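Cangate sets out equipment plan for Stimdale assembly site

Two-armed benches to be bought in stages, budget agreed, suppliers asked to get in touch by September

6 January 2023

Cangate has agreed its equipment budget for the coming year and will start buying robot benches for its small-parts assembly work at Stimdale. First orders go out this quarter. Full spend is spread over two years.

The plan covers 12 benches in all. Each one has a pair of arms, jointed hands in place of simple grippers, a controller and its own guarding. Two benches come first. The rest follow in batches, and only once the first pair have done 52 weeks of normal shift work. No earlier. The company was asked about this more than once at the planning stage and the answer is the same.

Why now. The lines at Stimdale were laid out for long runs of one product. Orders today are shorter and change more often, and a fixed machine built for one part can sit idle for weeks. Cangate priced up replacing the old fixed stations like for like and decided against it. The new benches cost more on day one. They can be moved to another job with a change of board and a change of program, and that is where the company expects to get the money back.

How the budget is split. Arms and hands are the biggest line, as you would expect. After that comes fixtures and boards, then guarding and floor work, then training. Spares have a line of there own this time. On earlier projects spares came out of the general maintenance pot and ran short before the year was out, so hands, cables and joint covers are now costed from the start. Electrical work at Stimdale is paid for seperately under the building budget and is not part of this announcement.

Some 5 per cent of the total is being held back and will not be allocated until the first batch has been reviewed. If it isn't needed it goes to the later batches.

Trials. All hands on the shortlist are being put through board work before any order is signed. Pegs, discs, cylinders, slotted plates, open holders. Plain shapes, cheap to make, easy to swap when they wear. Every supplier gets the same board and the same parts list. Results are scored on placing, on how often a person has to step in, and on time lost to faults. Speed is scored as well but carries less weight than the other three. Demonstrations run by the supplier on the supplier's own parts do not count towards the score.

Chiba, the name given to the first round of board trials, covers pegs and round parts only. Ulwood is the second round and brings in mixed parts and part changes in the middle of a shift. A supplier has to get through Chiba to be invited to Ulwood. Both rounds are held at Stimdale and travel is at the supplier's own cost.

Leasing. The company looked at leasing the whole lot. For the arms it may still happen, two offers are being read through at the moment. Hands will be bought outright. Wear on the fingers is hard to predict and the lease terms on offer made the user pay for most of it anyway. Software will be on yearly terms with a cap on increases, and suppliers who can't offer a cap should say so early and save everyone the time.

Jobs. No posts at Stimdale are to go as a result of the first batch. Staff on the present stations will be offered training on setting up, board changes and first-line repairs, starting before the benches arrive. Staffing for the later batches will be discussed with employees as part of the review, and details will be given on site first.

What suppliers need to send. Price per bench and price per batch. Delivery times, with penalties. Spares list with prices held for the full term. Power and floor needs. Noise figures. Name of a site where the same hand is in daily use, and permission to visit it. Bids without the spares list will be sent back unread.

Closing date for the later batches is the end of September. Bids for the first two benches are already in and that list is closed. Questions go to the purchasing desk at Cangate in writing please, answers will be shared with all bidders.

Ends

Notes to editors

Cangate makes and assembles small parts for other manufacturers. Stimdale is its main assembly site. Budget totals are not being published while bids are open.

Picture below is free to use with this story, please credit Cangate.

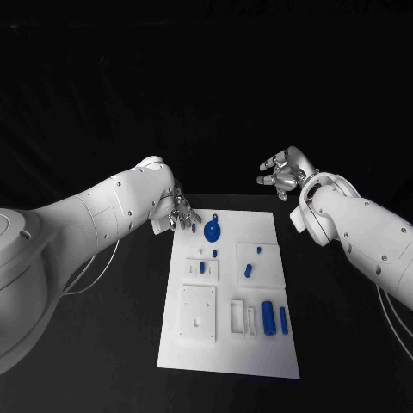 Two white robot arms with silver hands at a board of blue parts. Picture: Cangate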